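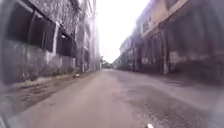
Front cam, long straight past the arcade. White tip at the bottom is the robot's nose.

Thread: Planner hugs the wrong side on long straights
Board: Perception and planning

vinhphung
Posted 2020-05-12
Hi all! So we've been running our little street robot on the Jilero stack and I'm stuck on something dumb. On a straight street with nothing in it, the local planner keeps drifting left, toward the dirt verge. It should love the right half, there's tons of room! But the free space net marks the rougher, darker pavement over there as "unknown" and the costmap pads it like it's a wall. Unknown cost is 27, lethal is 51 on our scale (don't ask, Ngọc set it up that way). Anybody seen this?

w_hubmann
Classic. Your net learned that dark means shadow or hole. Turn the unknown cost down to 18 and move on with your life.

vinhphung
Tried that last night in replay. It does go straighter, but then it gets way too brave around things it really doesn't know. Look at this other stretch:

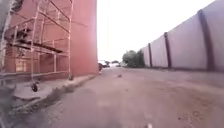

With unknown at 18 the planner was happy to shave right past those caster wheels and the bottom rail. The tubes are so thin that the depth points come and go, so half the tower lands in the map as unknown instead of occupied. At 27 it stays well clear. That's why I don't want one global number.

khoa.n
+1 to not touching the global cost. Waltraud, I know it works for you, but you drive in a warehouse :)
Vinh, split it in two. Unknown because the net isn't sure about the ground texture, and unknown because depth is missing. We did that in our Selar fork back in November and the drifting mostly went away. Different layers, different decay times.

w_hubmann
I drive in a warehouse with racks, which are also thin metal things. A second layer is one more thing to tune and one more thing to get stale. Just fix the labels. How many dark pavement images are in your training set?

vinhphung
360 total, and I'd bet most of them are smooth light concrete -- so yeah, fair point.

quangk
Both of you are right, kind of? Retrain for the ground, but keep the depth layer anyway. Labels won't bring back points the sensor never got. Also check your exposure. With a sky that bright, auto exposure could be crushing the darker stuff. Meter on the lower half only.

vinhphung
Oh man, I never set a metering region. It's on the whole picture. Doing that first, then Khoa's split. Khoa, is the fork public?

khoa.n
Not yet, it still has Itmont paths hardcoded everywhere. I'll send you the layer plugin tonight, it's one file plus a yaml.

w_hubmann
Post the replay with only the exposure changed, please. Before you add the layer.

vinhphung
Will do, same bag, one change at a time.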